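Mesow recrute un ou une chargé(e) de projet « valorisation des coproduits agricoles » 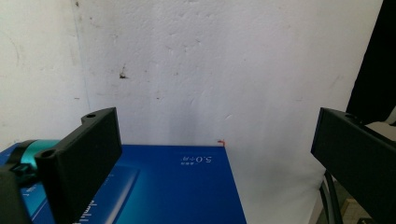 CDD de 31 mois, temps plein, poste basé à Beaulieu

Mesow est une association qui accompagne des exploitations agricoles, des coopératives et de petites entreprises de transformation dans l'usage des matières qu'elles produisent sans les vendre : pailles, drêches, marcs, pulpes, écarts de tri, lactosérum, tailles de haies et de vergers. Nous réalisons des inventaires de gisements, nous montons des essais avec des laboratoires et des industriels, et nous suivons les exploitations qui décident de changer leurs pratiques à la suite de ces essais.

L'équipe compte actuellement 3 chargés de projet, une responsable administrative et un directeur, Clifford Desjardins. Le poste ouvert est une création, liée au démarrage du projet Skimell.

Le projet Skimell

Skimell porte sur les coproduits humides, c'est-à-dire ceux qui se conservent mal et se transportent à perte au-delà de quelques dizaines de kilomètres. Aujourd'hui, la plupart partent en alimentation animale quand un éleveur voisin en veut, en méthanisation quand une unité existe à proximité, et à l'épandage dans les autres cas. Le projet cherche à établir, filière par filière, s'il est possible de les stabiliser sur place (séchage basse température, pressage, ensilage, fermentation) et de les orienter vers d'autres usages : ingrédients, matériaux isolants, supports de culture, litières.

83 exploitations et ateliers de transformation ont donné leur accord pour participer à la phase d'inventaire. Les filières concernées sont la pomme à cidre, le maraîchage de plein champ, la brasserie, la fromagerie fermière et la pomme de terre. Un atelier pilote sera installé dans les locaux de notre partenaire Clorno, qui met à disposition une presse, un séchoir à bande et une petite ligne de granulation. Clorno assurera la conduite des machines ; la préparation des essais, l'approvisionnement en matière et l'exploitation des résultats reviennent à Mesow.

Le projet est découpé en 2 phases. La première est consacrée à l'inventaire et au choix des coproduits retenus. La seconde comprend les essais, l'évaluation environnementale et la rédaction de fiches destinées aux agriculteurs et aux conseillers de terrain.

Vos missions

Sous la responsabilité du directeur, vous aurez la charge de la coordination quotidienne de Skimell. Cela recouvre :

Inventaire des gisements
- prise de contact et visites dans les exploitations participantes ;
- relevé des quantités, de la saisonnalité, des modes de stockage et des débouchés actuels ;
- prélèvement d'échantillons selon le protocole du projet, étiquetage et envoi au laboratoire ;
- saisie et contrôle des données dans la base commune.

Essais
- rédaction des plans d'essais avec Clorno ;
- organisation de la collecte et du transport des matières jusqu'à l'atelier pilote ;
- présence pendant les essais et tenue du cahier de suivi ;
- mise en forme des résultats, y compris ceux qui ne sont pas concluants.

Évaluation
- collecte des données d'entrée pour l'analyse de cycle de vie, confiée à un bureau d'études ;
- estimation des coûts de stabilisation et de transport ;
- comparaison avec l'usage actuel du coproduit, en tenant compte du retour de matière organique au sol. Ce dernier point compte beaucoup pour les agriculteurs engagés dans le projet et nous souhaitons qu'il soit traité sérieusement.

Animation et restitution
- préparation des réunions du comité de suivi et rédaction des comptes rendus ;
- organisation de journées techniques chez les participants ;
- rédaction des fiches par filière ;
- contribution aux rapports d'avancement demandés par les financeurs.

Vous ne gérez pas la comptabilité du projet, mais vous suivez les dépenses de votre partie et vous transmettez les justificatifs à la responsable administrative.

Profil

Formation de niveau bac +5 en agronomie, agroalimentaire, génie des procédés ou environnement. Les candidatures de niveau bac +2 ou bac +3 avec une expérience solide en exploitation, en coopérative ou en atelier de transformation seront étudiées de la même façon.

Nous attendons :
- une première expérience de conduite de projet, stage de fin d'études ou alternance compris ;
- une bonne connaissance du fonctionnement d'une exploitation agricole et de son calendrier ;
- la capacité à écrire clairement pour des lecteurs qui ne sont pas chercheurs ;
- une pratique courante du tableur ;
- le permis B.

Seraient un plus :
- des notions d'analyse de cycle de vie ;
- une expérience des procédés de séchage ou de fermentation ;
- l'usage d'un logiciel de cartographie ;
- un anglais suffisant pour lire des articles techniques.

Une partie du travail se fait dehors ou dans des bâtiments non chauffés — caves, hangars, quais de chargement — et les prélèvements supposent de porter des seaux et des caisses. Les équipements de protection sont fournis. Si vous avez besoin d'un aménagement de poste, indiquez-le au moment qui vous convient : nous pouvons répartir les prélèvements autrement dans l'équipe.

Conditions

Contrat : CDD à temps plein. La durée correspond à celle du financement de Skimell. Une prolongation n'est pas garantie et dépendra des projets déposés d'ici là.

Lieu : bureaux de Mesow à Beaulieu. Déplacements fréquents dans le territoire du projet pendant l'inventaire, plus espacés ensuite. Quelques nuitées par an pour les réunions avec les partenaires.

Télétravail : possible jusqu'à 2 jours par semaine en dehors des périodes de collecte.

Véhicule : véhicule de service pour les déplacements professionnels. Il est partagé, avec réservation sur l'agenda commun. En cas d'utilisation d'un véhicule personnel, les frais sont remboursés au barème en vigueur.

Rémunération : selon la grille de l'association, en fonction du diplôme et de l'expérience. La grille est envoyée sur simple demande avant l'entretien.

Autres éléments : mutuelle prise en charge pour moitié, récupération des heures effectuées en soirée ou le week-end. Les collectes de marc et de pulpe sont concentrées à l'automne, et les congés sont difficiles à poser à cette période. Nous préférons le signaler dès maintenant.

Prise de poste : dès que possible après le recrutement. Un préavis chez votre employeur actuel n'est pas un obstacle.

Accueil dans le poste

Les premières semaines seront consacrées à la lecture du dossier, à la rencontre des partenaires et à des visites en binôme avec un chargé de projet déjà en place. Une formation aux règles de sécurité de l'atelier pilote est assurée par Clorno et doit être suivie avant tout essai. Une formation courte à l'analyse de cycle de vie peut être financée si vous n'en avez pas suivi.

Candidature

Merci d'envoyer un CV et une lettre de motivation d'une page au maximum, à l'attention de Clifford Desjardins, par le formulaire de la rubrique « Nous rejoindre » de notre site, en choisissant l'objet « Skimell — chargé(e) de projet ». Vous pouvez joindre un document que vous avez rédigé (compte rendu d'essai, fiche technique, extrait de mémoire). Il n'est pas obligatoire, mais il nous aide à apprécier la partie rédactionnelle du poste.

Les candidatures sont lues au fur et à mesure de leur arrivée et jusqu'à la fin du mois d'avril. Les entretiens se tiendront à Beaulieu. Ils durent une heure et comprennent un échange sur un jeu de données d'inventaire, remis sur place, sans préparation préalable. Un entretien à distance peut être organisé pour les personnes qui habitent loin. Les frais de train des candidats reçus sur place sont remboursés sur présentation du billet.

Toutes les candidatures reçoivent une réponse, positive ou négative. Les dossiers non retenus sont supprimés à la fin du recrutement, sauf si vous nous autorisez à les conserver pour d'autres offres.

Pour une question sur le contenu du poste, utilisez le même formulaire avec l'objet « Question Skimell ». Pour une question sur le contrat ou la rémunération, précisez-le dans le message, qui sera transmis à la responsable administrative.

Les exploitations et ateliers qui souhaiteraient rejoindre l'inventaire peuvent encore se signaler par le même moyen, en indiquant leur commune, la nature du coproduit et la période de production. Leur participation est gratuite et les résultats d'analyse leur sont communiqués individuellement. Les données publiées sont regroupées par filière et ne permettent pas d'identifier une exploitation.

Offre publiée le 2019-03-28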